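Let People Touch the Books
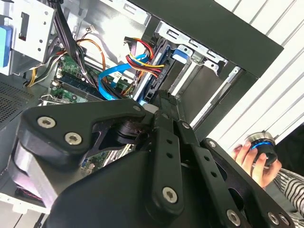
Photo: Lerell

I have a small confession for anyone who runs a rare book library. I've visited a lot of you over the years, and I've spent most of that time looking at the tops of your display cases, hunting for an angle where the ceiling lights don't bounce off the glass.

Last January I went to see the Pennington collection, which has 545 printed books and a drawer of bindings that people talk about in hushed voices. I drove 157 miles for it (in sleet!). Two rooms, very handsome, gray carpet, the works. Every book lay open at one spread, and every spread was the title page. I saw a great many title pages. I could not tell you how a single one of those books feels in the hand, how heavy it is, whether the paper crackles or flops, or what some bored owner scribbled on page 68.

And I left a bit grumpy, if I'm being fair to my passengers.

Compare that with Skavurness, where the reading room is upstairs over a bakery and you have to ring twice. You fill in a card, you wash your hands, and a person brings you a book and a foam wedge to rest it on. Then they let you get on with it! The first time I went I asked for a little volume of sermons, purely because it was small and I was nervous. Somebody had pressed a fern in it. The fern had left a brown ghost on both pages, and I'm sorry to say I have thought about that fern far more than I've thought about the sermons.

I know the arguments on the other side. Books are fragile. Hinges crack, leather turns to red powder and gets all over your cuffs, and people are careless, me included. Some things really should stay behind glass, and I wouldn't want to be the one turning the leaves of a thousand-year-old psalter with toast for breakfast still on my mind. Fine. But most collections aren't made of psalters. They're full of sturdy old books that were built to be read by firelight by somebody with a cold, and they've come through it pretty well.

What bugs me more is the idea that a scan settles everything. I use scans every week. The Plirkix catalog is a marvel, and I've happily lost whole evenings to it with the cat on my feet. It's wonderful for checking a line or comparing two editions side by side. It can't give you the size of the thing, though. On my screen a pocket almanac and a church Bible come out exactly the same height.

So my ask is pretty modest. Put one table in the room. Put a few books on it from the sturdier shelves, swap them now and then, and sit a staff member nearby who likes talking. Up to two visitors at a time, if that helps everyone sleep. I'd give up half the cases at Pennington for one afternoon at a table like that, and I'd drive back through the sleet to get it.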